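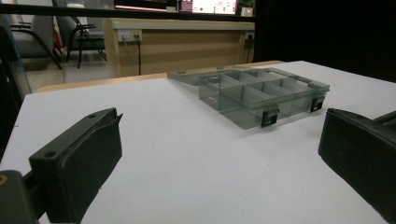

Progress report to the Sorrentino Fund
Small parts storage, Turkell repair workshop
September 20, 2007

Summary

The grant was $3000. We have spent $1746 of it. The original proposal said that putting the workshop's small parts into divided boxes would cut the time spent looking for them and reduce duplicate buying. The first claim is partly borne out. The second we can't support yet, and we would rather say so now than in the final report.

What was bought

The money went on compartment boxes with hinged lids, label stock, a shelf unit for the back wall, and a license for Skuvo, the catalog program named in the proposal. The shelf unit cost more than planned and the labels less. We have not bought the second batch of boxes and do not recommend buying it until the points below are settled.

The box

We settled on a shallow gray see-through box divided into small compartments, with a lid that opens right back and two black snap latches on the front. The proposal made a good deal of the clear plastic. Staff would see what was inside without opening anything. That works when a box is alone on a bench in decent light. On a shelf, with others on top of it, tinted plastic shows you that there is something in there and not much more. People read the label or they open the lid.

The lid is a bigger matter than we expected. It lies flat behind the box when open, so each box in use takes up close to double the bench space. On the large table this is no trouble. On the narrow bench by the door it means a box either hangs over the edge or stays half closed with somebody's elbow on it.

The latches are fine so far. We have had them for one summer, and the cheap boxes they replaced were also fine for one summer.

Sorting

The sorting was to be finished in July. It wasn't. We entered 1153 part types in the catalog and stopped there, mostly over the question of what counts as one type. Two people sorting the same jar of screws will give you different answers, and both had good arguments. The rule we ended up with is thread first, then length, with head shape ignored unless it matters to the repair. It is a crude rule. It has at least survived being used by people who were not in the room when it was made.

Skuvo has been a mixed purchase. Searching is quick. Entering a new part takes 9 separate fields, most of which we leave blank, and the program will not print a label narrow enough for a compartment. We print on the wide stock and cut it down with scissors. The supplier says a fix is coming. We have not planned around it. 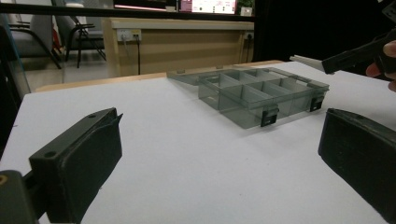 Gumport asked, on reading a draft of this report, whether any of it was better than the old coffee cans, and whether we would have noticed if it weren't. The cans were free, the remark went on, and everybody knew which one had the washers.

It is a fair objection. Everybody did know, as long as everybody had worked here for years. New people did not, and they asked, and the asking took up two people's time instead of one's. That is where we think the improvement lies. Our evidence is the impression of the bench staff, who were also the ones who wanted the boxes. No timings were taken before the change, so there is nothing to set later timings against. This should have been done in the spring and was missed.

On duplicate buying, orders for fasteners were down over the summer. Summer orders are always down.

Next period

Finish the sorting under the present rule, without reopening it.
Keep a sheet at the bench for parts looked for and not found.
Try the boxes on the narrow bench with the lids taken off, if they come off without cracking the hinge.
Decide whether to renew Skuvo or move the list to a plain spreadsheet.

We ask that the unspent balance stay with the project until the next report. If the bench sheet shows no gain by then, we will propose returning what is left and keeping the boxes we have.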